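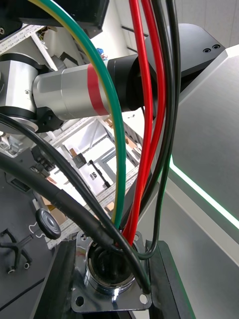

Our project asked whether a touring variety act sells more tickets when its poster promises a number. "Does 50 voices," "does 80 tricks," that sort of thing. We picked the question because every act that comes through the Grokow seems to have a number on its poster and we had never met anyone who checked one. The theater people we talked to were sure it works. They were also sure that color works, and that a loud color on a dull background sells any show. I'm not convinced. A thick green cable with a thin yellow stripe stands out very well against a silver robot arm, and I still wouldn't pay to see it. Being noticed and being worth the price of a seat are two separate things, and the marketing books we were given mix them up on nearly every page.

Method

Berenice Solís designed two versions of a poster for the same show, a comic impressionist booked for October. Version A said he did 143 voices. Version B just said he did voices. Everything else was the same: photo, type, price, start time of 7:30. Darmawan Sembiring wrote the survey and I did the sums. We put version A up in Tirkotwood and version B in Lubis and asked the box office to take down each buyer's neighborhood.

The first problem is already obvious. Tirkotwood has the bus line and Lubis doesn't. We knew this and went ahead, as the other choice was swapping posters halfway and we only had two weeks.

Results

The hall seats 2,000 and the show sold 1,075. More of the buyers came from Tirkotwood. Darmawan wanted to call this a clear result for the number. Berenice and I did not. People with a bus go to more shows, and the box office stopped asking for neighborhoods whenever the line got long, so we don't know where a good part of the audience came from.

We also surveyed 30 people in the lobby before the show. Most of them could not remember what the poster said. Several said they hadn't seen a poster at all and came because a relative bought the tickets. One man told us the number had impressed him and then gave us the wrong number.

As for the claim itself, we tried to keep a tally from the balcony and gave up before intermission. We could not agree on what is a new voice and what is the same voice with a cold - the act's management did not answer our email.

What we would change

Use one neighborhood and swap the posters every few days. Ask the survey question by phone a day later, away from the lobby posters. Get the box office to agree in writing. We would also add a third poster with a silly number on it, to see if anyone minds.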